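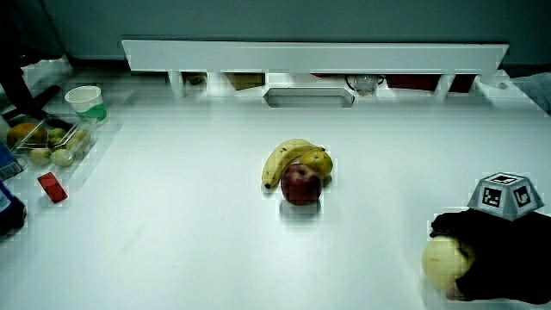 What happens to the Brutville vacancy number if you pull the second homes out of it?
It drops a lot, and most of the drop is on the lake side of town. The old sheet lumped summer places in with houses that are really sitting empty, so every winter it looked like people were fleeing.

May 2018, Monday, notebook again after a long gap

Spent the morning on the household file for the housing and retirement piece. I had been treating "owner over 65" as one group, and that was dumb of me. Somebody who has paid off a ranch house in Brutville and somebody who bought a condo in Bolum last year are going to behave very differently when the stairs get to be too much! So I split them by how long they've owned, with the line at 30 years. I'm not in love with that cutoff but it's a place to start.

The long owners hardly ever list. I ran it 3 ways (by address, by parcel, by tax bill name) and they all say the same thing, except the tax bill version loses people when a house goes into a family trust. It looks like a sale and it isn't one. If you've been using my old transfer flags, please stop - I'll put new ones in the shared folder once I trust them.

Bolum is messier. The county changed how it codes attached units and now there are four codes where there used to be two. I mapped them by hand with coffee going cold next to me. A couple of streets still come out as warehouses, and I know people live there because I used to rent on one of them.

Then the Trikenus import fell over again. It stops at row 4000 without so much as a warning, so for a while I thought Bolum was just a much smaller town than I remembered. Cutting the file into pieces and stitching it back together works fine. Slow, though.

Things I keep going back and forth on:
Do reverse mortgages count as staying put? I say they do for now, but flag them.
What to do with grown kids who move back in. The head of household stays the same on paper while the house is being used in a totally different way.
Dramani has a big new senior complex and it swamps everything near it. I ran the town with it and without it and I'd like to show both lines on the chart.

One thing I liked: the renters over 65 in Dramani mostly came from inside the same county. I had been picturing everyone arriving from far away with a pile of cash from selling a bigger house, and the file doesn't back me up at all. Might be worth its own short section, or at least a decent footnote.

Still to do before the July draft: redo the age bands, fix the warehouse streets, and ask the assessor's office what a "life estate, partial" is supposed to be. I left the broken version of the merge in the folder with OLD in the name, so don't use it.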